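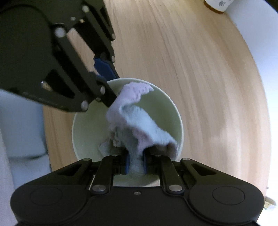
Session 9: Good practice when recording with two hand-held grippers

Welcome back, everyone, and a happy new year to those I haven't seen since November. Before we get going again at the benches I'd like to spend a little time on the house rules for two-handed work, which at Prultville we have mostly borrowed from the old Ulturen bench guide and then bent to suit ourselves over the years. Some of you will know parts of this by heart already, and I do apologise, but it's lovely how often a small reminder saves a whole afternoon of recordings!

Let's start with the table. Clear it of anything that could roll, spill or snag before you pick up a gripper. Cups and little pots may stay if they are well out of reach at the far edge (I'd still prefer them on the shelf), and please, no open drinks. Check that each finger pad sits flat and that no pivot pin has worked its way out. If one has, put the gripper in the tray marked Bárány and take another.

Next, the hands. Agree with yourself which one leads and keep to it for the whole set. The other hand steadies or waits, and while it waits it stays open and clear of the rim. Two sets of fingers over one bowl will sooner or later knock together, and the knock is felt in the joints long after you've forgotten about it. Keep at least 2 finger widths between the tips unless both are on the same cloth.

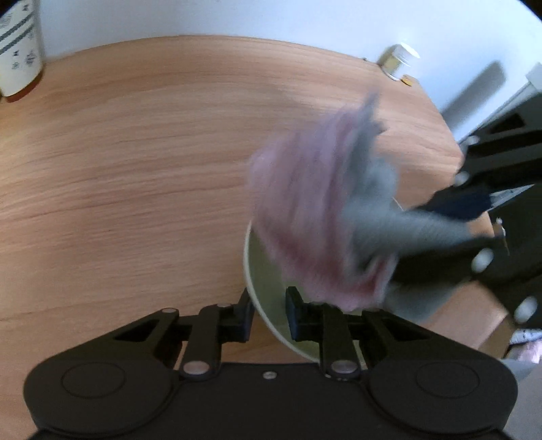 Figure 1. Two grippers at the bowl, one holding the fuzzy pink and grey item.

Soft things deserve a paragraph to themselves. Take hold of a fold, never a single thread or a loose corner, and close the jaws only as far as you need to. Lift at a calm, even pace. A hurried hand gives blurred pictures, and our marking sheet asks for any take with long blurred stretches to be flagged, though it needn't be thrown away. If the cloth catches on the rim, stop, let it down and begin the take again.

A word on length and logging. A take should run no longer than 60 seconds, and you'll be surprised how roomy that feels once you've settled in. Write the take number in the Prireta log straight away, including the bad ones, with a few plain words on what went wrong. Last term's log ran to 217 takes and the spoiled ones, I must say, made the best reading of the lot.

For next time, please read the section on rest breaks and wrist strain, and bring your own log sheet with you.

Course handout, January 2026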